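# Bench tips for pick-and-place trials

*Kept by Štěpánka Říha, Granska workshop. Most of it came out of the basket study, where the arm learns to move small soft objects into and out of open containers.*

## Setting up the table

Use a pale, matte covering. Gloss throws a highlight that moves when the wrist camera moves, and the policy picks up on it. We lost a week of training to a shiny oilcloth before Bořivoj Říha swapped it.

Pull the covering flat and tape it on the underside of the table. Tape on top shows up in the view and gives the arm a landmark it won't have on another bench.

Wipe with a barely damp cloth at the start of each session. Lint, crumbs and hairs will come back within the hour, so don't stop a run to chase them. We tested this: the same 15 start positions on a freshly wiped table and on one left dirty over a Sunday gave the same number of successful grasps. A stray thread is fine. A pen cap is not, because the arm will sometimes go for it.

## Containers

Rigid plastic tubs are easy to score but they taught us very little. The arm could hit the side, slide along it and drop in by luck. Woven baskets were harder. A fingertip catches in the weave and drags the whole thing along.

- Check the rim for loose strands before you start. Trim them with nail scissors.
- If the basket slides, put a square of drawer liner under it, smaller than the base so it stays out of sight.
- Move the basket between runs. Corners count as positions too, and so does hanging partly out of the camera's view.
- Write down the basket position in the log, even when you think you'll remember it.

That third point was the main result of the study. When all the demonstrations had the basket near the middle of the view, the arm did well there and poorly everywhere else. With the same number of demonstrations spread over the table, it placed the object in 13 of 15 test positions, against 8 before. The full set is 1,415 demonstrations, and we didn't add any to get the better figure – we threw out the middle ones and recorded others in their place.

## Small soft objects

Balls are awkward near a wall. If one sits against the inside of a basket, the finger on that side has to go down between the ball and the weave, and there may not be room for it. Have the demonstrator come in along the wall, with the fingers turned so neither one has to fit behind the ball. Slow down just above the rim.

Don't correct a bad approach halfway. Open, lift clear, and come in again. The arm learns the retry as well as the grasp, and we saw it use one on the Huenchumán bench without being told to.

Replace anything that has gone flat or picked up a shiny patch from handling.

## Fingers

Open the gripper wide before you move toward the container and keep it wide until you are over the object. Half-open fingers hide the part of the table you need to see.

Ribbed fingers hold better than smooth ones but they collect fluff. An old toothbrush gets it out. Leave solvents alone unless you know what the pads are made of.

## Light

Overhead and diffuse. A desk lamp from one side gives a hard shadow, and early versions of our policy reached for the edge of the shadow and closed on nothing. Baking paper over the lamp is no good as it gets too hot. Buy a proper diffuser panel – the Brenik bench has one and it has paid for itself.

## Before you press record

Look at the wrist view on the monitor with your own eyes. If you can't tell where the object is, the policy won't do any better. Both fingertips should be in view and the object should be at least partly visible, even if the rim covers the bottom of it.

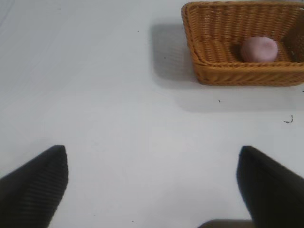 Then start the log, wait for the arm to settle, and begin the approach. Save each run under the bench name and the run number. The Flaltesari runs went in under the date alone and we are still sorting them.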